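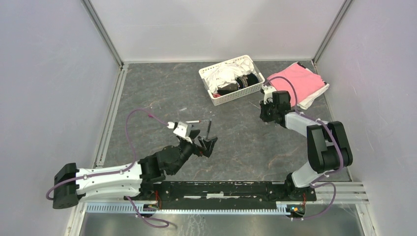 Unit 5: white basket with mixed white and black clothing, folded pink item to the right.

Household Textiles, Unit 5: Sorting, Folding and Putting Away
Instructor: Rhonda Doucette. Friday section, Arnton building.

Read this before the practical. Bring the sorting sheet from Unit 4, filled in. If you missed that class, get a copy from Sheldon Fortin at the front desk.

1. Sorting the basket

Most household baskets are mixed. Whites, darks and one or two colored pieces end up together, and the person doing the wash has to separate them. For this course we use four piles: whites, darks, colors, and anything that needs its own wash. A garment with trim is sorted by its main color unless the care label says otherwise. Black with white trim goes with the darks. A new red or pink piece gets washed alone the first time, in cold water.

Check pockets and cuffs as you sort. Turn printed shirts inside out. Close zippers and leave buttons open.

Do not press clothes down to make them fit the basket. Crumpled whites pick up creases that are hard to get out later, and a damp piece at the bottom of a full basket can mildew overnight. A basket with open sides lets some air through, but it does not replace hanging damp things up first.

2. Folding

Fold on a flat, clean surface. Wipe it down before you start, even if it looks fine. Dark surfaces hide dust and then leave it on white fabric.

Shirts: lay face down, smooth from the center out, bring each side in to the middle of the shoulder, fold the sleeve back along the side, then fold up from the hem in halves or thirds.

Towels: thirds lengthwise, then in half, then in half again. Siu-fong Pan teaches a different towel fold in the Monday section. Either one is accepted on the practical as long as the edges are even.

Small pieces: stack flat. We no longer teach the rolled sock – it stretches the cuff.

Keep folded pieces on one side of the basket and unfolded pieces on the other. If a sleeve or corner sticks out of a stack, refold that piece. Pushing it back in only moves the crease.

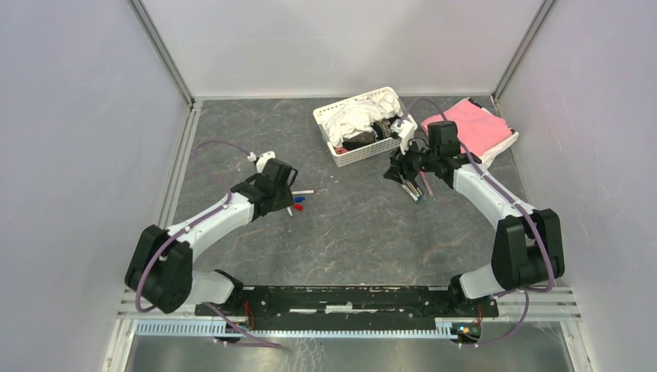 Should towels be folded in the same stack as clothes?
Keep them separate. Towels shed lint, and their weight flattens the lighter garments under them.

3. Marking and putting away

Shared households often mark clothing. Use a laundry marker on the care label or the inside of the waistband, never on the outer fabric. Let the ink dry fully before folding. Test on a scrap first if the fabric is thin, and put the cap back on between garments.

Put heavy items on low shelves. Rotate towels so the clean ones go to the bottom of the pile.

For the practical

You will have 50 minutes for one mixed basket. Sorting, folding and stacking are graded separately. Reading: Purves handout, page 167, on care symbols. Questions go to Normand Robichaud, room 651.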